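Notes on a Breakfast Table: The Toaster, the Felt Mat and the Cup 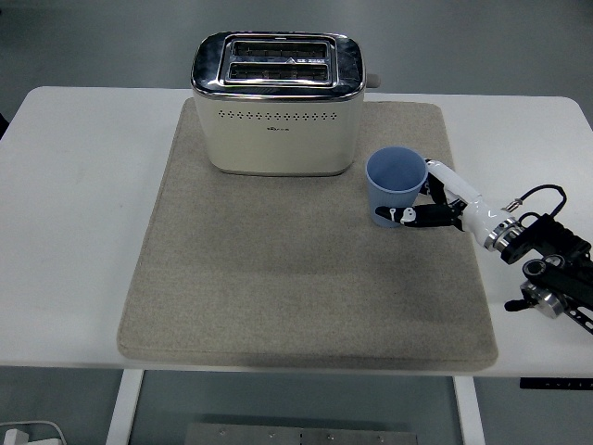

A reader signing as Plesport wrote in to ask whether a toaster should be kept out on a table at all, having always been told that it belonged on the kitchen counter with a wall behind it and a cupboard above. The same reader wished to know whether felt was a sensible thing to set beneath it, and whether paper cups had any place at a breakfast that was meant to be taken seriously.

The questions are fair ones, and they are taken up below in the order in which they were received. Readers who came to this page for the second part of the notes on tea towels will find that the subject has been postponed until December.

On the matter of position. The practice of this household is to make toast at the table. The arrangement was adopted in the previous apartment on Skamelley Street, where the kitchen counter measured 16 inches between the sink and the stove and could not accommodate a toaster, a cutting board and a loaf at the same time. The toaster was moved to the table as a temporary measure. It was found that toast made within reach of the plate was eaten warm, and that the second round was no longer forgotten while the first was being buttered. When the household moved to its present address, where the counter is ample, the toaster went to the table again and has remained there.

A table used in this way should be kept clear of everything that does not contribute to the meal. Mail, keys and library books are to be put elsewhere before the bread is brought out. A white tabletop is of some assistance in this respect. Crumbs show on it at once, and so does jam, and a person who might otherwise leave the wiping until evening is inclined to do it directly. Rounded corners are also recommended in any room where people pass between the table and the wall in the early morning.

The toaster itself is a two-slot model with a cream body and a chrome top. Four-slot models were considered and set aside. Two slices are sufficient for one person, and where there are several people at the table a short wait between rounds has not been found to cause difficulty. The longer body of the four-slot toaster would also have taken up the space now given to the butter dish and the jam.

Chrome requires a certain amount of attention. It should be wiped with a soft cloth, barely damp, and then dried with a second cloth. Abrasive powders should not be used. All cleaning of the toaster is to be done with the plug out of the wall and the appliance entirely cool. In this household that means after lunch. No knife, fork or skewer is to be put into the slots under any circumstances, and a slice that has become lodged is to be left until the toaster has been unplugged and has cooled, after which it may be worked out with wooden tongs.

Where the maker has provided a crumb tray, it should be emptied once a week. The author was for some years negligent on this point and was made aware of it by the smell. The tray is now emptied over the kitchen sink, with the tap off, and the crumbs are transferred to the garbage. An earlier attempt to give them to the birds from the back step attracted a squirrel, which returned every morning for the remainder of the winter.

On the matter of the mat. The reader's concern about felt is understood, and it deserves a longer answer than the others.

A large beige mat covers most of the middle of the table. Its purpose at breakfast is largely acoustic. Plates, jars and a toaster set down on a bare hard surface make a noise that is unwelcome before 7 in the morning, and the mat reduces this considerably. It also gives the table a defined area. Whatever is in use belongs on the mat, and the strips of tabletop left showing at the sides are kept free.

It must be stated plainly that a felt mat is not a heatproof pad. Readers should consult the instructions supplied with their own toaster before placing it on any kind of cloth, and should follow those instructions where they differ from anything written on this page. Some makers ask for a hard, heat-resistant surface, and in that case the toaster should be moved to one before it is plugged in and may be returned to the mat when it is cold. No toaster should be operated beneath a shelf or a curtain, or left on while the room is unattended. The cord should be led away from the edge of the table by the shortest safe path, and should not cross the space in which anyone sits.

Felt collects crumbs, and it does not give them up willingly. Three methods have been tried in this house. Shaking the mat out of the window was effective but was discontinued following remarks from the floor below. A hand vacuum on a low setting is satisfactory for dry crumbs. A stiff clothes brush, drawn always in the same direction, has given the best results and is the method now in use.

Stains are a separate question. There are faint darker smudges toward the lower right of the mat, and they have been the subject of some discussion in the household. The author's position is that they were caused by coffee. The opposing position is that they were caused by the author. Cold water and a little mild soap, applied with a sponge and blotted, have been proposed as the treatment and will be attempted when there is a free afternoon. Readers with wool mats are advised against hot water and against rubbing, both of which may alter the surface for good. Readers who do not know what their mat is made of should try the soap on a corner first.

A previous mat, purchased at the Wilwood home goods sale, was thinner and had no padded edge. It curled at the corners within a month and was retired to the trunk of the car, where it has proved useful for groceries.

On the matter of paper cups. The objection to them is a reasonable one, and for the greater part of the year the mugs are used. Paper cups are brought out when there are guests for breakfast in greater numbers than there are mugs, and on mornings when the dishwasher has been left full overnight. The light blue ones were chosen because they look agreeable beside a cream toaster and a beige mat. The author acknowledges that this is not a serious reason.

They were bought in a carton of 500. The carton was opened in the spring, and a count undertaken last month, in the course of tidying the hall closet, found 107 remaining. The household had believed itself to be sparing in its use of paper cups. The carton has accordingly been moved to a higher shelf.

Certain rules are observed when they are in use. A paper cup should be filled to no more than two thirds. It should stand well inside the edge of the mat, and to one side of the toaster, never directly against it. Liquids and electrical appliances are not natural companions, and guests who reach for the toast are apt to do so without looking. Very hot drinks are served in mugs unless the cup is marked as suitable for them. Juice and cold milk present no difficulty.

On the matter of bread. The reader did not ask, but several others have. The loaf most often toasted here is the plain white from the Aguiar bakery, sliced at home with a long serrated knife. The slices should be of even thickness, or one side will brown well ahead of the other. Bread that is a day old toasts more evenly than fresh. The dial setting that suits it is 2, and raisin bread should be watched closely at any setting.

Marmalade will be considered separately. Readers holding firm views on thick or thin peel may submit them through the comment form before the end of the month, and are asked to keep them brief.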